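Dye bench notebook, madder series, cont.

Picking up from the bottom of the last page. Seren's skeins came off the rail this morning and they are NOT matching. The batch from the Ratley wool is a good brick red, the Gisler wool is closer to salmon. Same pot, same alum, same afternoon. So either the Gisler yarn still has spinning oil in it or the tags got swapped at the scour. I lean oil. Ieuan leans tags. He would, he didn't do the scouring.

Checked the scour sheet. 18 skeins went in, all initialed by Bleddyn, no note of a second rinse. Ask him.

Table wiped down, bins out, starting over with a clean set.

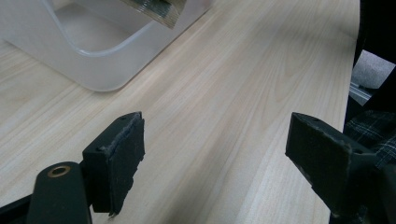
Hulum, Thursday, May 17, 2018

Plan for today: re-scour a few Gisler skeins properly, re-mordant, one pot of madder, low and slow. If they come up brick then it's oil and I can stop arguing with Ieuan.

Scour. Soft water, the plain soap, hot but not simmering. Left it an hour and a bit. Water came out yellow and smelled like sheep, which the Ratley stuff never did. Second rinse still cloudy. Third clear. Okay so that's pretty much oil then, but carry on and prove it.

Mordant. Alum at the usual rate, 100 g per kilo of fiber, little cream of tartar. Scale was reading high again!! Hefin says it's the draft from the door. Moved it to the shelf by the sink and it settled. Whoever uses it next, leave it there please.

Madder. Last of lot 3820. Ground coarse, soaked overnight in the blue bucket, strained thru the old pillowcase. The lot before this one went brown on us if the pot got anywhere near a boil so I kept it well down and stood over it, which meant no break till after two. Ffion took the thermometer for her indigo vat halfway through and I did the rest by hand feel and bad temper. Written down here so that when somebody asks why there's a gap in the temp column, that's why.

First dip looked orange. Always does. Didn't touch it.

Second look after lunch, much deeper, red coming thru at the ends where the ties are loose. Middle of the skein paler, ties too tight. That's on me. Figure-eight ties, LOOSE, I've said it to everyone else often enough.

Pulled one skein early as a reference and hung it next to the Ratley brick. Not identical but you'd put them in the same rug. The other two stayed in to cool with the pot overnight.

Chalk. Forgot it. Our water is so soft here that madder really wants a pinch, and the earlier batch had it. So strictly speaking I changed two things at once. Seren spotted this in about four seconds. Will have to run one more with chalk and the single rinse to be fair to Ieuan's tag theory, tho I don't beleive it.

Fastness strips: window set from December finally taken down. Weld has held up better than expected, the cochineal is fine, the logwood is a sad gray. Stop offering logwood on anything that hangs in a window. Strips are in the flat drawer, labeled on the back, don't write on the front again.

Bristanance order: they want a decision on the red by the end of the month and they want it repeatable. Told them the red yes, repeatable once we have the scouring sorted. Hefin thinks we should quote on Ratley wool only and quit fiddling. Costs more per kilo but no second scour, no third rinse, half a day saved. He may be right. Ffion against, says the Gisler takes blue beautifully and she wants it kept in. Could split it, Gisler for the blues and Ratley for the reds. Nobody has asked the weavers if the two even behave the same on the loom.

Snacks stay over on the pale table, away from the pots and the alum.

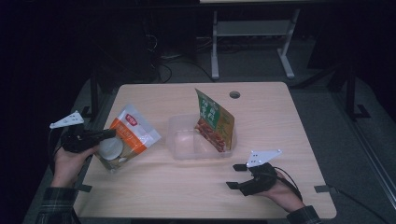

Still to do

Ask Bleddyn re second rinse on the original lot.
Order madder. Same supplier, ask for finer grind, get lot number BEFORE paying.
Chalk test, single rinse, Gisler.
New thermometer. One for red side, one for indigo, tape on the handles.
Wash the pillowcase.
Ring the weavers.
Pull the two skeins first thing, rinse till clear, hang in the shade not on the south rail.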